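# He ido de público a un juicio de tráfico (y pienso volver)

Llevaba meses diciendo que un día me iba a sentar en la última fila de una sala del juzgado de Siveck a ver qué pasaba, y en noviembre por fin me pedí una mañana libre y fui.

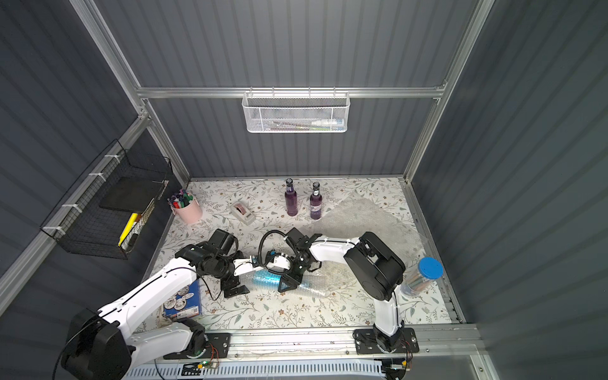
La idea me vino por una multa de aparcamiento en la calle Eyvindsson. 60 euros, que pagué sin rechistar y con mucha rabia, porque el disco estaba tapado por un plátano de sombra y yo no tenía ni fotos ni ganas. Una vecina del portal me dijo en el ascensor que ella la habría recurrido, y me quedé pensando que no tenía ni la más remota idea de cómo se hace eso. Ni de dónde se hace. ¿Hay un juez? ¿Tienes que hablar tú? ¿Se puede entrar a mirar?

Pues se puede entrar a mirar. Los juicios son públicos salvo que el juez diga lo contrario, y en la puerta de cada sala hay una hoja con los señalamientos del día. Yo me puse una camisa planchada, como si me fueran a juzgar a mí, pasé el arco de seguridad (hay que sacarse hasta las llaves, id con pocas cosas) y pregunté en el mostrador. La funcionaria me mandó a la segunda planta, que era donde tocaba contencioso, y me dijo que me sentara detrás y apagara el móvil. Nada más. Ni DNI me pidieron arriba.

Ese día había siete asuntos en la hoja. Dos se habían suspendido, uno porque faltaba un papel y el otro no me enteré. Los demás fueron casi todos cosas de tráfico y de vía pública, ¡y qué maravilla!

El que más me gustó fue el de un repartidor de Flandis, la panadería industrial que está camino de Pero. Le habían sancionado por parar la furgoneta en una zona de carga fuera del horario permitido. Su abogada no discutía que la furgoneta estuviera allí. Lo que decía es que la ordenanza obliga a que el horario figure en la propia señal, y que aquella señal llevaba desde la primavera sin la plaquita de abajo. Y lo demostró: traía el parte de mantenimiento del propio ayuntamiento, donde alguien había apuntado la plaquita como pendiente de reponer. El letrado municipal se puso a pasar hojas del expediente, que tenía 42 páginas (lo dijo el juez en voz alta, con un suspiro), y acabó contestando que el conductor era profesional y conocía la zona de sobra.

Yo estaba en la última fila agarrada al banco como si fuera una final de copa. No dictaron sentencia allí mismo, eso me fastidió bastante. Quedó visto para sentencia, se levantaron todos y a los cinco minutos ya estaban con el siguiente. Si alguien de Flandis lee esto, por favor, que me cuente cómo acabó.

Luego vino un señor con un recurso por exceso de velocidad en la travesía de Pero, y ahí aprendí una palabra nueva: cinemómetro. Es el radar, vaya. Se pasaron un buen rato hablando del certificado de verificación del aparato y de si estaba en vigor en la fecha de la foto. Lo estaba. El señor puso una cara que me dio mucha pena, pero en el pasillo lo oí reírse con su hijo y decir que por lo menos se lo habían explicado, que en la carta no había quien lo entendiera.

Y con eso me quedo yo también. Las cartas de las multas están escritas de una manera horrible. En la sala, en cambio, se habla bastante claro - más de lo que me esperaba, al menos. El juez paraba a los abogados cuando se ponían a recitar números de artículo y les pedía que fueran al hecho. Preguntaba cosas muy de andar por casa: desde dónde se veía la señal, si llovía, a qué hora abre la tienda de la esquina.

Os dejo lo que he sacado en limpio, que no soy abogada y lo cuento como lo entendí:

- Antes de llegar a un juzgado hay que pasar por el ayuntamiento. Primero alegaciones, luego recurso. Mucha gente se queda en ese tramo, y algunos ganan ahí mismo.
- Mirad la fecha en que os notifican y apuntadla en la nevera. Los plazos son cortos y no perdonan.
- Si pagas con el descuento, se acabó la discusión. Es lo que hice yo con la de Eyvindsson, sin saberlo.
- Fotos de la señal, del entorno, del suelo pintado. El mismo día si puede ser.
- Pedid el expediente. Tenéis derecho a verlo y a veces está ahí lo que os hace falta, como en el caso de la plaquita.

Sobre el dinero no me atrevo a decir mucho. En el descanso me contó una procuradora muy simpática, junto a la máquina de café, que ir a juicio por una multa pequeña casi nunca sale a cuenta y que lo suyo es pelearla bien por escrito. También me dijo que había visto a gente gastarse alrededor de 2.000 euros por puro orgullo. Lo entiendo perfectamente, para qué os voy a engañar.

Salí a mediodía con un hambre tremenda y me fui a comer un menú al bar de enfrente, que estaba lleno de togas colgadas en los respaldos de las sillas. Le mandé audios larguísimos a mi hermana, que me contestó con un pulgar. Ella se lo pierde.

Quiero repetir en enero, a ver si cojo una mañana de la sala de lo penal, que me da más respeto. Si alguien de Siveck se apunta, que me escriba en comentarios y quedamos en la puerta - eso sí, pronto, que a las nueve y media ya hay cola en el arco. Y el árbol de la calle Eyvindsson sigue sin podar, pasé ayer a mirarlo. Esta vez le hice cuatro fotos.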